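Speaker notes: Looking after the air side of a small server room
Slot: 40 minutes, questions at the end

Opening. Say who I am and that I clean and service ventilation for a living. I don't sell racks or computers. Ask who has a filter change written on a calendar. 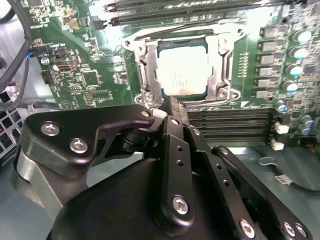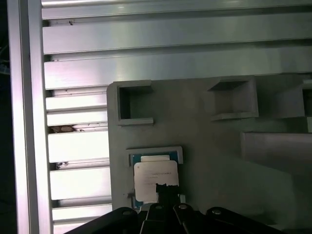
Part 1. Where dust comes from
Cardboard is the worst. Unpack outside the room. Next is the door, then the ceiling tiles. At the Clutitz site we took out the stored boxes and sealed 17 tile gaps before touching a single duct.

Part 2. Filters
Write the fitting date on the edge in marker. Check the airflow arrow. A filter put in backward still looks fine from the front. Go by the pressure reading if the unit has a gauge. No gauge, check monthly and more often in July, when the Nakpan building has its windows open.

Part 3. Coils and drain pans
Isolate the power first. Vacuum with a soft brush, then coil cleaner, then rinse. Comb bent fins by hand. Pour water in the pan and watch it leave. Slow drain means slime in the trap. (Pass the trap around here.)

Part 4. Ducts
Most small rooms don't need full duct cleaning every year. Inspect through the access panels. The Skurnanden office had one panel for the whole run, so we cut in two more. Quote was 400 with the panels, 200 for inspection only. People always ask.

Part 5. Records
We use the Collex log sheet. Paper is fine. Date, filter size, readings before and after, initials. Keep it by the unit.

Skip Part 4 if we started late. Leave the log sheets on the table by the door.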